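Riltham School, Boarding and Day: Review

Reviewed Sun 19 December, following a two-day visit in November

Riltham takes pupils from age 11 to 18 and has 118 boarders, of whom 30 are in the sixth form. The rest of the roll is day pupils from the surrounding towns. This review covers teaching, timetable, boarding and value. Admissions and scholarship rules are handled separately in our fees table and are not repeated.

Academic structure

The school runs a two-week timetable with four long periods a day. Long periods suit science and art. They suit languages less well, and the French lessons we sat in on had lost pace by the last quarter of the hour. Math is set by attainment from the second year, and sets are reviewed each term. Movement between sets is real: the review sheets we were shown recorded changes in both directions.

Written feedback is consistent across departments. Every book we opened carried a dated comment and a pupil response. The exception was geography, where marking was several weeks behind. The school uses the Gratum platform for homework and reports. Parents get read access to assignments and attendance, but not to individual test marks until the end of term. We think that delay is too long for exam years.

Option blocks in the last two years are the weak point. Physics and music clash, as do economics and German. The school says blocks are rebuilt each year from pupil choices, but the same clashes appear in last year's booklet.

Boarding

There are two houses, Haugen for the younger pupils and Cavau for the older. 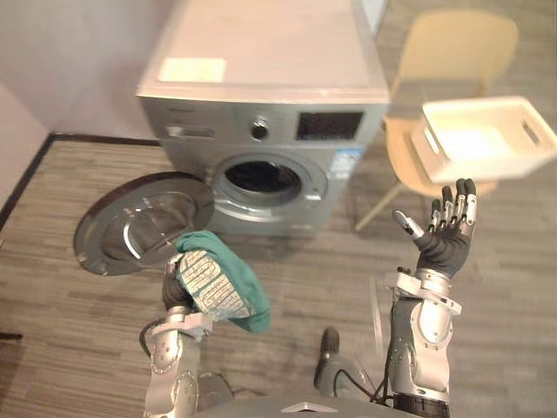

Haugen is the more closely run of the two. Lights-out times are posted by year group, phones are handed in before evening study, and a member of staff is on duty on each floor until the last year group is settled. Younger boarders send clothing to the central laundry on fixed days. From the fourth year they are expected to do their own, and a short induction covers it. The machines are ordinary front loaders with one round program knob in the middle of the panel, so the induction does not need to be long. We would start it a year earlier.

Cavau gives older pupils single rooms, a shared kitchen on each corridor and a later sign-in. Study rooms are quiet and well lit. Wireless coverage was poor at the north end of the building on both evenings, which matters when all homework is issued online. Food is adequate. Breakfast is the best meal of the day and supper the weakest, with little choice for vegetarians after the first sitting.

Weekend provision is uneven. Saturdays are full - lessons in the morning, fixtures in the afternoon, a film or a trip at night. Sundays are left mostly open, and younger full boarders told us they were bored by mid-afternoon.

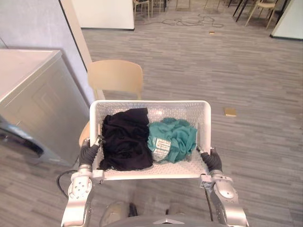
Life skills is a taught course at Riltham, one period per cycle, and it is better than most we have seen. Units cover budgeting, basic cooking, first aid, reading a contract and care of clothes. Each unit ends with a practical check signed by the tutor. The clothes unit is pitched at the right level: pupils learn what a care label means and why a black garment and a teal one with a white printed graphic, bundled into the same basket, should be looked at before they go into the same wash. The contract unit is the strongest and uses a full sample lease. The cooking unit is too short.

Pastoral care

Each tutor has a small mixed-age group and meets it daily. Records are kept centrally, and handover between day and house staff is in writing. The counseling service has a waiting list in the second half of the fall term. The school should add hours there before it adds anything else.

Value

Fees are at the upper end for the region. Books, exam entries and most trips are included - music lessons and laundry for younger boarders are not. Billing laundry as an extra at this price is hard to defend.

Ratings (out of 5)

Teaching: 4
Curriculum and options: 3
Boarding, Haugen: 4
Boarding, Cavau: 3
Pastoral care: 4
Value: 3

Overall: 4. Recommended for weekly boarders. Families considering full boarding should visit on a Sunday and ask for the current option blocks in writing.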